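Bianka Dobos
@biankadobos
16 September 2023

A few posts on furniture donations, as I get asked the same things most weeks. I run intake at Clelell, which fits out flats for people leaving temporary housing.

Most families we see move in with bags of clothes and very little else. The council flat comes with a cooker point and bare floors. Everything you'd sit on, eat at or sleep in has to come from somewhere.

Last year we furnished 78 homes. Beds are always the first request and always the thing we run out of. We can take bed frames in any size, but mattresses only if they're unused and still in the wrapping.

Sofas and armchairs need the fire label. Look under the seat cushions or on the base. If it's been cut off we can't pass the item on, however good it looks. Please check before you book, as we've had to send the van away from doorsteps and it wastes the slot.

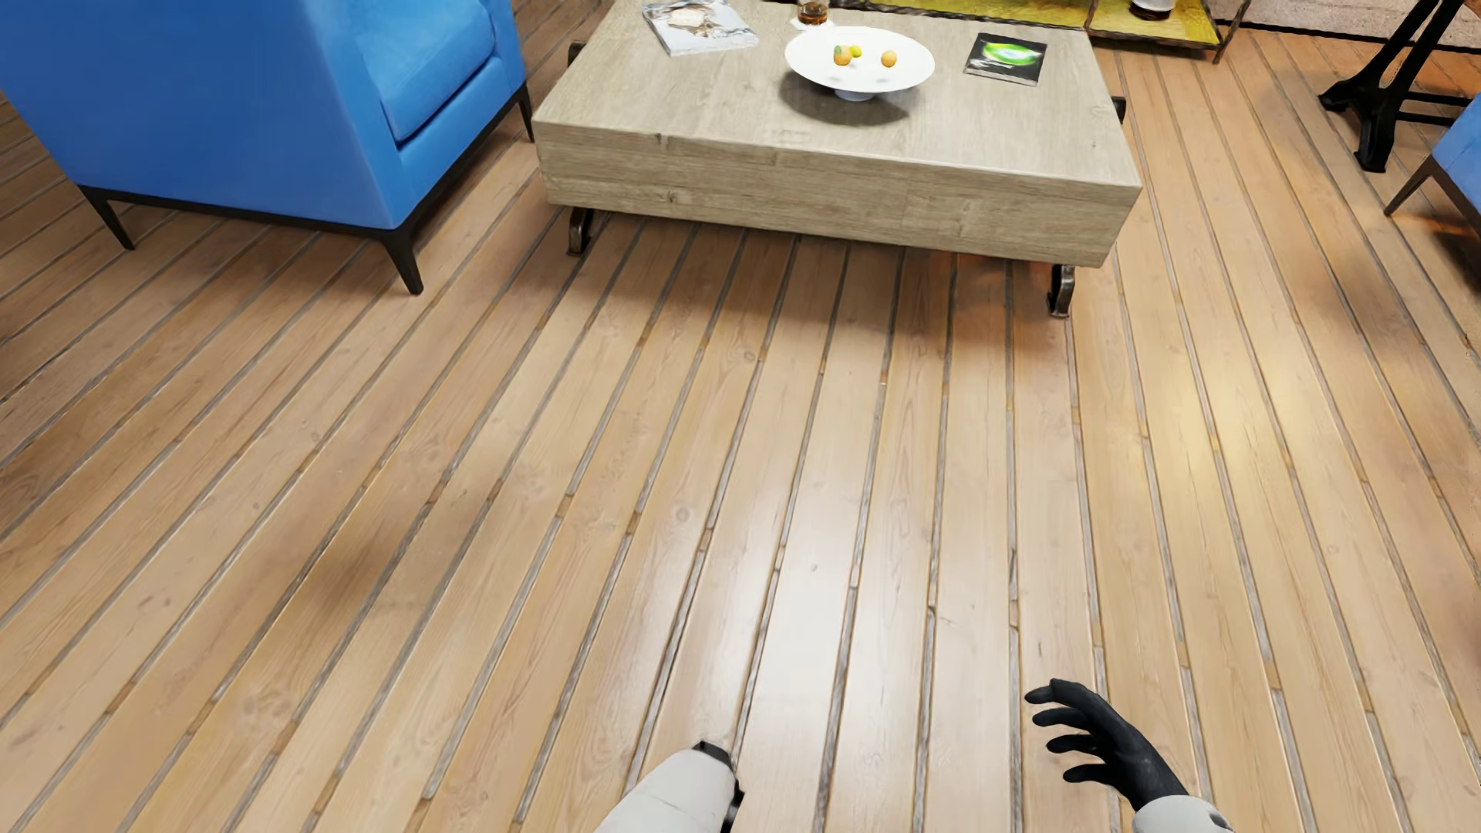

Small tables are easier. There's no label to find and they fit in most rooms. I'd take a low wooden coffee table on metal legs, knots in the wood and all, over a big glass one. A leg that looks a bit worn is fine so long as it stands firm. Give the top a wipe and tell us if any screws are missing.

Things we can't take: cots, car seats, gas heaters, anything with woodworm, wardrobes that need rebuilding from flat with no instructions. Nakpan takes some broken wooden pieces for its repair workshop, so try them before the tip.

Electricals go through Fevard, who test them for us. Kettles, toasters, microwaves, lamps. Leave the plug on. They don't do fridges at the moment. I'm told that may change in October but I wouldn't hold on to one in the hope.

On collections. The van goes out with two people and they can't take doors off or bring things over balconies. If it came into your house in pieces it will probably need to leave in pieces. Someone has to be in to sign.

Someone asked about money. It costs us £380 to fit out a one-bedroom flat, mostly mattresses, bedding and van fuel. £20 buys a duvet and two pillows. We do claim Gift Aid if you tick the box.

We have 447 people on the mailing list and the monthly list of what's short goes there first. This month it's single bed frames, saucepans with lids, curtains (any length) and small chests of drawers.

If you're a support worker making a referral, please use the form and don't message me here. I don't see everything and I can't discuss anyone's housing on a public account.

Drop-off is at the Clonero building, side entrance, mornings only. Please don't leave things outside when we're shut. We lost a good armchair to the rain that way.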